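Follard (bean)

Follard is a climbing French bean grown for both its green pods and its dried seed. It is named after the valley where it was kept going in cottage gardens long before any seed merchant took an interest in it, and it remains a bean for the gardener and the small market grower more than for the large farm. The pods are flat, a soft mid-green, and a little curved towards the tip, and the plant goes on bearing them for a good long while if it is picked often and kept watered.

Name and history

The older people of the valley called it simply the pole bean, or sometimes the church bean, after a row that used to be grown along the churchyard wall at Clurnau. The name Follard came into use only when seed began to travel outside the district and those who received it needed something to write on the packet. Like many beans of its sort it was handed from one household to the next, a pocketful at a time, and so there were for many years several slightly different strains, some with plain cream seed and some with a brown smudge by the eye. The strain most often met with today comes from the Tănase garden at Ernance, where the darker-marked seed was picked out and sown by itself over 12 seasons until it came reasonably true.

It very nearly dropped out of growing altogether. Stringless dwarf beans were easier to pick and needed no poles, and the old rows were given up one after another. The present interest in Follard owes a good deal to the local seed swap, which began in a school hall one April and has been held in the same place ever since.

Description

The plant is a strong twiner and will happily climb past the top of any support it is given, then tumble back down on itself in a great leafy heap. Leaves are broad and slightly puckered. The flowers are white, ageing to a creamy yellow, and are borne in small loose clusters from low down on the stem. Pods grown in open ground have a fine string along the seam once they pass their youngest stage, and many cooks think this is no great hardship when set against the flavour, which is full, sweet and just faintly nutty.

Dried seed is plump and kidney-shaped, with a thin skin that holds together well in the pot.

Cultivation

Follard dislikes cold feet. Seed put into chilly, wet ground tends to sit and rot, and an early sowing made in a fit of spring enthusiasm is very often overtaken by one made a good deal later (most growers have to learn this at least once!). Under glass it may be started in deep pots and planted out when the nights have lost their bite. Outdoors, 2 seeds are placed at the foot of each pole and the weaker seedling is pulled out. Poles are set 30 centimetres apart, in a double row or in a ring, and should be pushed in firmly, for a full-grown row catches the wind like a sail.

The soil wants to be deep and to hold moisture, with plenty of old compost dug in the autumn before. Fresh manure gives a mass of leaf and few pods. A mulch laid once the ground has warmed is a real help in dry summers, and the plants are grateful for a thorough soaking when the first flowers open.

Pests and troubles

Slugs are the chief enemy of the young plants, and blackfly may gather on the growing tips in a warm spell, though they seldom do lasting harm to a plant already in full climb. Halo blight has been seen in wet years. It is carried in the seed, so spotted pods should never be kept for sowing. Poor setting of the first flowers in very hot weather is common and usually puts itself right when the nights turn cooler.

Harvest and seed saving

Green pods are picked while they still snap cleanly. For drying, the pods are left on the vine until they are papery and rattle when shaken, and if the autumn turns damp whole vines may be pulled up and hung in an airy shed. The seed is then shelled, spread out in a single layer and turned by hand every so often until it is too hard to dent with a thumbnail.

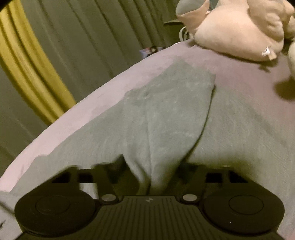 Myrto Papadakis, in a letter to the seed swap's newsletter dated 8/15/18, wrote that she had given up picking over her Follard seed for looks and now kept it only from the plants that cropped longest, whatever the markings. Her row was, she said, "a muddle of cream and brown, and all the better for it". Other growers have held to the darker seed, and the two habits go on side by side.

Stored in a jar in a cool cupboard, the seed will usually grow well for up to 5 years.

In the kitchen

Young pods are boiled briefly and dressed with butter, or stewed slowly with onion and a little bacon in the manner of the valley. The dried beans need an overnight soak and a gentle simmer, and are the usual choice for the thick winter soup made at Clurnau, which is eaten with rye bread and is generally agreed to be nicer on the second day.

See also

Climbing beans
Halo blight
Seed saving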